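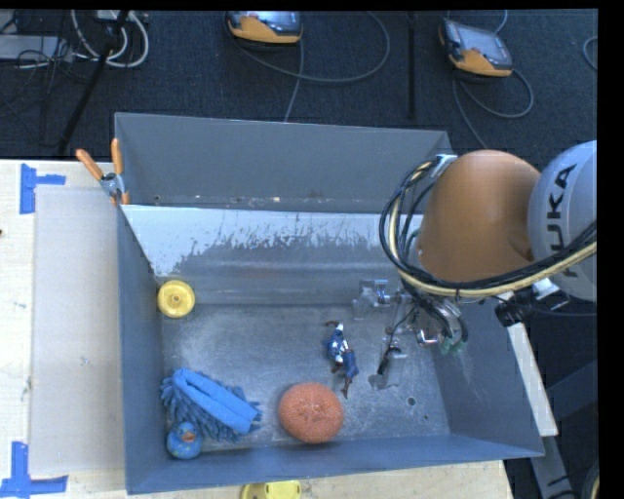
The bell-ringers of Drustden have a problem most towers would love to have: too many people want to learn. When I climbed up to the ringing chamber on a drizzly practice night, the bench along the wall was full and two teenagers were sitting on the stairs.

"Mind the ropes and mind your head," said the tower captain, who has been ringing since she was 11 and still grins every time she takes hold. "And if a rope ever gets away from you, let it go. You can't win an argument with a bell."

There are six bells at Drustden. The heaviest was cast by Schwerdtfeger, a foundry that closed long ago, and it took the village years to pay for it. The captain adores it. "It's got this lovely low growl. The treble is bright and a bit cheeky, and then you get down to the tenor and you can feel it in your feet. I've rung at Tilel and I've rung at Wornent, and they're both good rings, really good, but I'd know ours with my eyes shut."

I'd always assumed ringing was about strength. She laughed at that for quite a while! "Our best striker is tiny. It's all timing. You pull, you feel the bell go up to the balance, and you wait. Beginners hate the waiting. They want to be doing something."

Most learners spend their first lessons on the backstroke alone, with the teacher handling the other half. Putting the two together takes some people a fortnight and others the best part of a year. After that comes rounds, which is simply ringing down the scale in order, and then the part that hooks people for life: changes. With six bells there are 720 different orders, and the ringers here work through them from memory, with no sheet music anywhere.

"You learn it as a line," she told me. "A path in and out of the others. I used to practise mine on the bus with my finger on the window. People must have wondered."

A full peal is a much bigger thing, 5,000 changes or more, and takes nearly 3 hours without a break. She has rung plenty and can still tell you which ones hurt. Her favourite was one June, with the louvres open and swifts screaming past the tower. "We came down and there were people sitting on the churchyard wall with sandwiches. They'd listened to the whole thing. I nearly cried."

What about the neighbours who don't bring sandwiches? She nods; it's a fair question. The band fitted shutters above the bells so that practice is softer outside, and they stop at nine sharp.

Then she put me on a rope, with her hands just over mine. One pull, a long pause, and somewhere over our heads a ton of metal spoke. I yelped. The teenagers on the stairs cheered.

"There you go," she said. "Same time next week?"

I've already been back twice. My backstroke is dreadful and I can't wait for the next one.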